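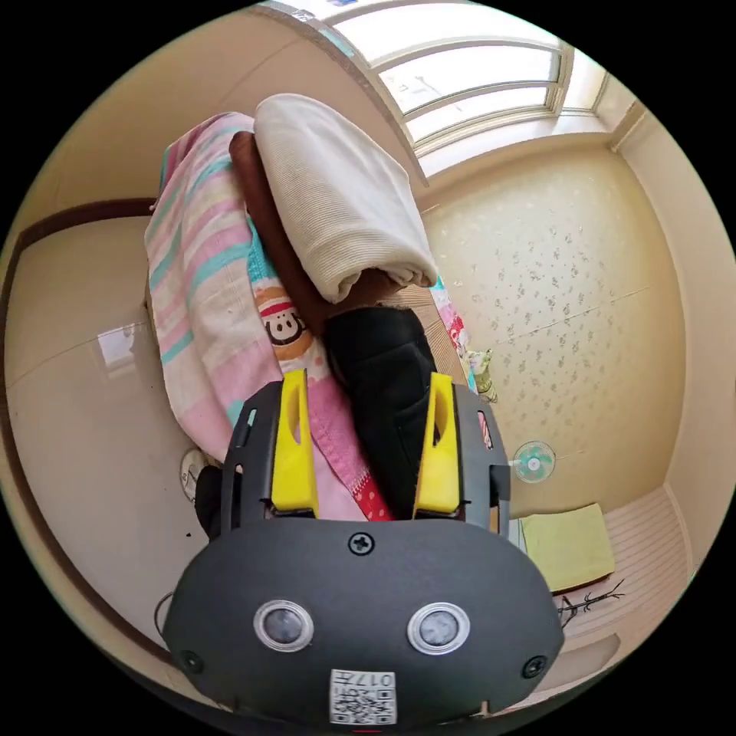
## Skukell hand-held gripper: is it worth a line in the budget?

I've wanted to write this one up since January, when we finally sat down and worked out what a small soft-goods handling setup would cost us. The short version is that I love this thing, and I'd buy it before almost anything else on the list.

The big-ticket item in any plan like ours is the arm. Everybody starts there, and so did we, and our first spreadsheet had the whole year's money gone by row three. Then we put the arm off and bought 2 Skukell hand-helds (one each, no fighting over them!) and got going on the actual work, with blankets and towels in a spare room. Folded fabric is a great test for a gripper. A ribbed towel and a slippery printed blanket don't behave anything like each other, and you learn more from one mixed pile than from a week of picking up blocks.

### What I like

The fingers, first and foremost. They're bright yellow with an oval cutout in each, and against a black cloth you can see exactly where they are. The body is a sensible dark grey, with an ordinary cross-head screw and two smaller screws on the face, so I'm hopeful about doing my own repairs. There's a QR code label down the bottom edge, handy for the asset register.

Comfort is better than I expected. I can go for an hour before my wrist starts to complain, and I have small hands.

### What I'd change

The carry case is flimsy and the zip catches. The manual is 78 pages and the bit on finger changes is buried near the back. I'd also like a softer finger option for knits.

### Costs to plan for

- Gripper: the obvious one. Get the quote in writing, as ours shifted between emails.
- Spare fingers: we paid $287 for a set, freight included. Order them with the gripper or you'll pay freight twice.
- Storage: we use Kilteo tubs and they're fine.
- Test fabrics: raid your own linen cupboard. Ours cost nothing.

We also looked at the Teta, which is lighter but felt a bit toy-like in my hand, and the Thibodeaux, a lovely bit of gear with a lead time of around 6 months. If you can wait that long, put it on your shortlist.

I'm giving the Skukell four and a half stars. The half comes off for that zip. I'll add a note once we've worn out a set of fingers and had to fit the spares.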